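Teaching by the Episode

At the Wisville workshop of Mamutden, a training run begins with an object on a table and a person holding two hand controllers. The operator moves, the arms follow, and the software records joint angles, gripper width and video until the task is complete or abandoned. One such recording is called an episode. The current task set calls for 500 episodes per object.

Syfiqah Menon's group is known in full as the Hutchins data team, after the building it first worked in. Syafiqah Menon schedules the operators in shifts of 60 minutes, with the object moved to a new starting position before each episode. Failed grasps are kept and labeled. Menon says the model needs to see recoveries, and operators who are told to avoid mistakes produce very few of them. 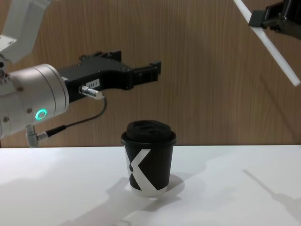 A lidded paper cup between the two arms, with neither gripper in contact.

Cups are harder than they look. A paper wall gives under pressure, and a lid can shift if the fingers close too high. Operators are asked to approach slowly and to pause before closing, so that the moment of contact is easy to find in the recording.

Each episode is reviewed by a second person, who marks the start and end of every motion and rejects files with dropped video. Review takes 3 times as long as recording. A batch then goes to the Jedmont office, where the policy is trained and tested on starting positions it has not seen.

The next set, planned for December, adds tasks in which one arm must hold an object while the other works on it.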